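# Who Moved All the Cups?

*Work and Machines, part 5*

Think of the dullest chore you have. Maybe it's matching socks. Now do it 2,382 times before dinner, standing up, with someone checking the socks.

That is close to what a morning used to be like in the cup room at Garside, a company that packs party supplies. Paper cups came in on one side of a table. People picked them up, looked inside, and put them in stacks of 50. Then they picked up some more. The radio helped a little.

These days a robot arm named Grisero does much of the picking up. It has no face, no legs and no opinions about the radio. It's an arm bolted to a stand, with a gripper where you would have a hand.

## Why is a cup so hard?

You learned to pick up a cup when you were a baby. You probably threw it on the floor right afterward, but the picking up part went fine.

For a robot, a paper cup is a nuisance. It weighs almost nothing, so a small bump knocks it over. Squeeze it too hard and it folds. Squeeze it too softly and it slides away. Your hand works all of that out while you are busy thinking about lunch. A robot has to be set up for it, bit by bit, by people who have given a surprising amount of thought to cups.

One way to grab a cup is around the middle, the way you do when you drink. Another is to pinch the edge, with one finger inside the cup and one finger outside. The pinch has a nice advantage: the fingers only need to open a little way, even if the cup is wide. It also has a problem. If the arm comes down a little too far to one side, both fingers end up inside the cup, or both end up outside it, and the robot proudly lifts a handful of air.

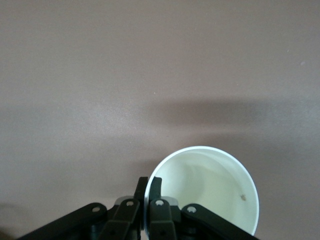

Grisero did a lot of proudly lifting air in its first weeks. Kirsty Whitlock, who had packed cups at Garside for years, was asked to help sort it out. She didn't know how to write computer programs. She did know a great deal about cups.

She knew, for instance, that cups from the bottom of a box are often slightly squashed, so their openings aren't perfectly round. The people who had set up the arm had practiced with nice new round ones. Kirsty brought them a box of the other kind. She says they went rather quiet.

## What changed for the people?

Before the arm came, six people worked in the cup room. Now there are three. That sounds bad, and for a while everybody worried that it would be. Two of the others moved to the room where party boxes are put together, which is fiddly work with ribbons and stickers that the robot can't do at all. The third took a job at a bakery called Cistden. She liked the cup room well enough, but she likes bread more.

The three who stayed have different jobs from the ones they had before. They:

- bring the cups and take away the finished stacks
- check the cups that Grisero isn't sure about
- clean the fingertips, which get dusty
- press the big stop button when something looks wrong

Anyone is allowed to press the stop button. Nobody gets in trouble for it, even if it was a false alarm. Kirsty pressed it 124 times in the first month and is a bit proud of that.

Some things got better. Sore wrists are much less common. There is more walking around and less standing in one spot.

Some things got worse. You can't chat with an arm. Watching a machine can also be more boring than doing the job yourself, and it's tiring to keep paying attention when almost nothing goes wrong. So the workers swap places every half hour. That rule was their idea, and it took three meetings to get it – the robot wasn't invited.

## Does the robot know it's working?

No. It doesn't know it's Monday-morning early or nearly time to go home. It doesn't feel tired, and it doesn't feel pleased when a stack comes out straight. If you swapped the cups for a hat, it would try its cup trick on the hat.

That's why people have to decide what the robot does, how fast it goes, and who gets to say "stop." Those choices can be good or bad, just like choices about anything else at work. At Garside they asked the people who did the job. Some places forget to.

## Try being a gripper

You need a paper cup, a table and two pencils.

1. Hold one pencil in each hand. Those are your fingers now. No cheating with the real ones.
2. Put one pencil inside the cup and the other outside, with the edge between them.
3. Pinch gently and lift.
4. Move the cup to the other end of the table and set it down the right way up.
5. Ask somebody to squash the cup a little, then try again.

Words to know: **Automation** means using a machine to do a job, or part of a job, that a person did before. A **gripper** is the part of a robot that grabs things.

Next time: Skurkutent, the warehouse where the carts drive themselves and always stop for the cat.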